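Craft Materials 1: Handout 2, Working with Thin Softwood and Paper Shapes 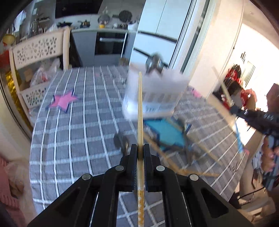
Department of Craft and Design, Pemdale Community College

Updated 2023-08-31

Scope
This handout covers the material for the second and third sessions. It deals with how thin wood takes color, how paper and card behave when they are glued to it, and what to check before you hand in the first assignment. Read it together with the safety sheet from Handout 1.

Grain
A tree lays down its fibers mostly along the length of the trunk. Cut a strip along that direction and it will bend some way before it breaks. Cut it across and it snaps with very little force. Thin sticks sold for craft use are cut along the grain, but the fibers do not always run parallel to the edge. Where they slope out to one side, the stick is weak, and it will usually split along that slope. This is called short grain.

To check a stick, look at the long face and follow one grain line with a fingernail. If the line leaves the edge within the first third of the length, put the stick aside and use it for color tests.

How wood takes color
Wood takes up liquid fastest at the cut ends, where the fibers are open. The long faces take it up more slowly. Food coloring, ink and thin watercolor all travel along the fibers, so a drop placed near one end spreads into a long streak. Thick paint stays closer to where it is put.

Pale woods show every mark. Water alone will raise the grain and leave a rough surface. If you want an even color:

Sand along the grain with fine paper.
Wipe with a damp cloth and let the wood dry fully.
Sand again, lightly.
Brush the color on from the middle toward the ends.
Lay the stick across two supports so that air reaches both sides.

Speckling comes from spatter, from dust in the brush, or from patches of glue under the color. Glue seals the fibers, and a water-based stain will not enter them. Do all staining before gluing unless the assignment sheet says otherwise.

Paper and card
Paper has a grain too. In machine-made paper more of the fibers lie in the direction the sheet traveled through the machine. The sheet folds more cleanly along that direction and curls around it when damp. Before you cut a shape to be mounted on a stick, bend the sheet gently both ways. The way that gives less resistance is the grain direction. Line it up with the stick.

Shapes with inside corners, such as stars, tear at those corners first. Cut from each outer point in toward the corner, stop, and turn the paper to make the next cut. Do not twist the scissors. Rough edges on colored paper can be left alone for a first draft, but the final piece should be trimmed.

Glue
White glue is suitable for all joints in this unit. Use a thin film. Too much water in the joint will cockle the paper and may warp the stick. Press for 20 minutes under a flat weight. We keep Cloutier white glue and Flomari tissue sheets in the supply room, and either may be replaced with what you have at home.

Assignment 1
Make 6 test strips. Three are stained before gluing and three after. Mount a paper shape of your own design on each. Label the back with the wood, the color used and the order of steps. Write up the results in no more than 800 words, with a short note on any strip that split.

Hand in the strips flat, in an envelope, at the Cisden Building front desk. Late work goes in the same tray with a cover slip attached.

Reading for the next session
Course reader, section 2, on plywood and cross-laminated sheets. Bring a pencil, a steel ruler and your test strips.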